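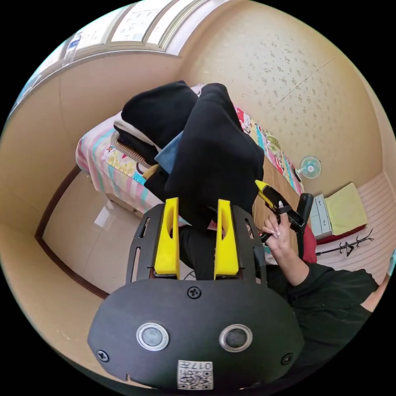

Two hand-held grippers with yellow fingers, and a heap of dark clothes on the bed.

The students of the Elgate robotics club do not have a laboratory. They have bedrooms. For their spring project, which they call Ritar, they want to teach a machine how to fold clothes, and first a human must show how it is done, many times, with the gripper in the hand.

I thought this would be simple work. I tried it with one shirt and I lost the sleeve twice. The two fingers can only pinch, so you have to choose the right place before you close them. The students told me that trousers are easier, and that anything with a hood is terrible.

Each member must bring 20 good recordings to the club meeting. At the last meeting they had 359 in total. They watched them together on an old projector and threw out the ones where the cloth slipped, and 261 stayed. There was a long argument over a sock.
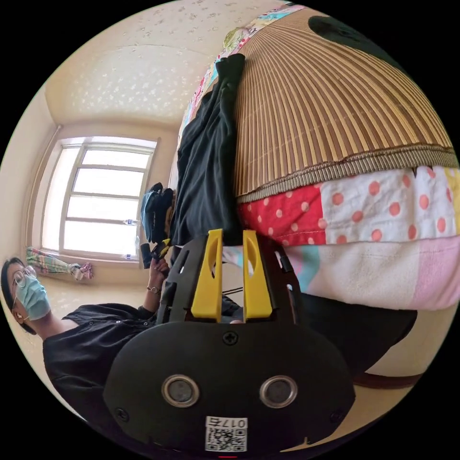
Page last changed: April 6, 2025

On the bed in this room lies a woven mat, with patchwork under it, and a black garment is stretched along the side near the window. Dark cloth is the hardest for them. The folds are difficult to see in the recording, so the students open the curtains and work while there is daylight.

The club will bring Ritar to the Bosix student competition, in the household class. The rules ask for one shirt and one towel, folded on a table. They have not yet practiced on a table very much, and this makes some of them nervous. Until then they meet every week after lessons, and new members can join if they bring their own laundry.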